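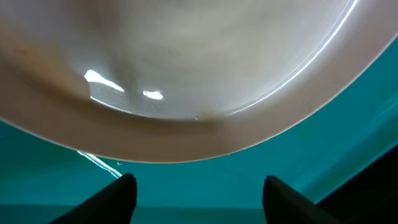

Assiette creuse au centre, à large bord.

Basket : le menu sur mesure, nouvelle promesse hors de prix des clubs pros

15 mai 2025

Depuis deux saisons, les clubs ne se contentent plus de recruter des joueurs, ils recrutent aussi ce que les joueurs avalent. À Plumden, le club de basket professionnel a signé au mois de mars avec Pledov, une jeune société qui vend aux équipes des programmes alimentaires calculés joueur par joueur. Le communiqué parlait d'un « tournant dans la gestion de l'effectif ». Il ne disait rien de la façon dont on saurait, un jour, si le tournant a été pris dans le bon sens.

Le principe tient en quelques lignes. Chaque joueur porte un capteur la nuit, remplit un questionnaire le matin, se pèse, donne une goutte de sang de temps à autre. Tout part dans un logiciel, Trudside, qui renvoie en retour un plan de repas pour la journée : tant de glucides avant la séance, tant de protéines après, du poisson ce soir, pas de laitages avant un match à l'extérieur. La facture s'élève à 400 euros par joueur et par mois, hors achat des capteurs et hors salaire du cuisinier. Pour un club dont le centre de formation attend toujours un second kinésithérapeute à temps plein, la somme mérite qu'on s'y arrête.

Personne de sérieux ne conteste que l'alimentation compte dans un sport où l'on enchaîne deux matches en trois jours avec un aller-retour en car entre les deux. Les préparateurs physiques le répètent depuis longtemps, et l'époque du steak-frites à quatre heures du coup d'envoi est révolue presque partout. Ce qui est contestable, c'est le saut suivant, celui qui mène du bon sens nutritionnel à la promesse chiffrée. Pledov annonce dans sa plaquette « moins de blessures musculaires, plus de minutes disponibles ». Moins que quoi, et plus que quand ?

À l'appui, la société cite un suivi maison portant sur 328 joueurs, toutes divisions confondues, dont elle tire une baisse des indisponibilités. Le document fait 8 pages, graphiques compris. On y cherche en vain un groupe de comparaison. Les joueurs suivis le sont dans des clubs qui avaient, la même année, changé de staff, allégé leur calendrier de préparation ou refait leur parquet. Le texte ne dit pas non plus combien d'entre eux ont abandonné le programme en route, et ce qu'on a fait de leurs données. Sollicitée sur ces deux points, l'entreprise a répondu par un courriel aimable renvoyant vers la plaquette.

On nous a tout de même ouvert la porte du complexe Brunet, où s'entraîne l'équipe de Plumden. La visite était bien rodée : salle de musculation, bains froids, puis un écran accroché près du vestiaire où défilent des pastilles vertes, orange et rouges. Vert, le joueur est « aligné ». Rouge, il a mal dormi, mal mangé ou oublié de remplir son questionnaire, ce que la pastille ne permet pas de distinguer. Un membre du staff a reconnu que les rouges du lendemain de match étaient surtout des oublis. Il n'a pas souhaité être cité davantage.

Les joueurs, eux, en parlent avec une politesse prudente. L'un trouve qu'il digère mieux. Un autre suit le plan à la lettre les jours d'entraînement et commande ce qu'il veut les jours de repos, sans que l'application ait jamais rien remarqué. Un troisième, arrivé en cours de saison avec ses propres habitudes et son propre nutritionniste, remplit le questionnaire dans l'ascenseur. Tous savent que leurs réponses remontent au club, et tous négocient avec ce même club la suite de leur contrat. Il faudrait être très candide pour penser que les deux choses ne se parlent pas. 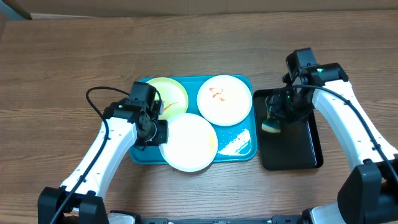 C'est d'ailleurs le point que les partisans du système abordent le moins volontiers. À qui appartiennent ces données ? Le contrat type que nous avons pu consulter accorde à Pledov le droit de les conserver « sous forme agrégée » après le départ du joueur, et au club celui de les consulter « dans le cadre de la gestion sportive ». La formule est assez large pour y faire passer une prolongation refusée. Un agent que nous avons interrogé dit avoir vu, lors d'une discussion salariale, un dirigeant évoquer le sommeil « irrégulier » de son client. Le joueur venait d'avoir un enfant. Le capteur ne l'avait pas précisé.

Le médecin d'un autre club, qui a essayé puis abandonné un outil concurrent, s'agace surtout de l'effet sur les plus jeunes. À dix-huit ans, dit-il, on n'a pas besoin qu'un téléphone vous reproche une banane. Il a vu arriver dans son cabinet des garçons qui sautaient un repas pour faire repasser leur pastille au vert, et d'autres qui ne mangeaient plus avec leurs coéquipiers parce que les portions n'étaient pas les mêmes. Or le repas pris ensemble, dans un effectif qui change de moitié chaque été, reste l'un des rares moments où l'on apprend à se connaître sans ballon. Cela ne se mesure pas et n'entre donc dans aucun tableau de Trudside.

Reste l'argument du résultat. Plumden a gagné davantage de matches au printemps qu'à l'automne, et la direction fait volontiers le rapprochement. Elle oublie au passage que l'équipe a récupéré son meneur titulaire, absent tout l'hiver pour une cheville opérée bien avant la signature du contrat, et que le calendrier lui a offert une série de réceptions contre des adversaires de bas de tableau. Quand les défaites sont revenues – trois de suite, dont une à domicile – le programme alimentaire n'a été mentionné par personne en conférence de presse. Il est commode d'avoir un outil qui explique les victoires et s'absente les soirs de revers.

On objectera que le prix reste modeste à l'échelle du sport professionnel, que le salaire d'un remplaçant de fin de banc couvrirait la dépense de tout l'effectif. C'est vrai. C'est aussi le raisonnement qui a rempli les réserves des clubs de bottes de compression, de casques de relaxation et de matelas dits intelligents dont on retrouve les housses derrière les tapis de gymnastique. Chaque achat pris seul se défend. Mis bout à bout, ils finissent par peser sur un budget médical où l'on discute, par ailleurs, du nombre d'échographies.

Il existe pourtant une façon simple de trancher. Plusieurs clubs utilisateurs pourraient confier leurs relevés de blessures à un laboratoire universitaire sans lien avec le vendeur, comparer pendant deux saisons avec des équipes de même niveau non équipées, et publier le tout, y compris si c'est décevant. Pledov se dit « ouverte à toute collaboration scientifique ». Aucune n'est signée à ce jour. Le club de Plumden, de son côté, décidera cet été s'il prolonge l'abonnement. Interrogée sur les critères qui guideront ce choix, la direction a répondu qu'elle se fierait « au ressenti du groupe ».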